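3.2 Masking and edge preparation

Panels at the Dirkgate workshop were masked before any finish went on. The two workshops in the study, Dirkgate and Farkadthorpe, handled this step differently, and the difference showed up later in how clean the finished edges were. Dirkgate masked each panel on the bench the evening before. Farkadthorpe masked just before coating, usually on a Friday, when the spray area was free.
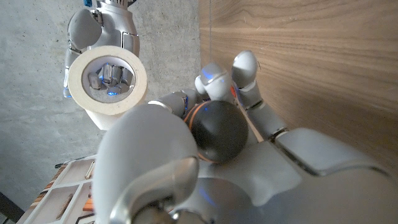

Figure 2. Masking tape and wood panel, concrete surface behind.

Tape choice had more effect on the edge line than we expected. Both workshops had been buying whatever was cheapest, and Mondal (the supplier to both) stocked 2 grades that look much the same on the shelf. The cream-coloured roll in Figure 2 has a cardboard core, and the panel beside it has fine horizontal grain. On grain like that, tape laid across the lines tended to let finish creep under it — tape laid along them did so less often. We asked both workshops to press the edge down with a plastic scraper and to pull the tape back at a low angle while the finish was still soft. Results for the Gandel finish are given separately in Section 4.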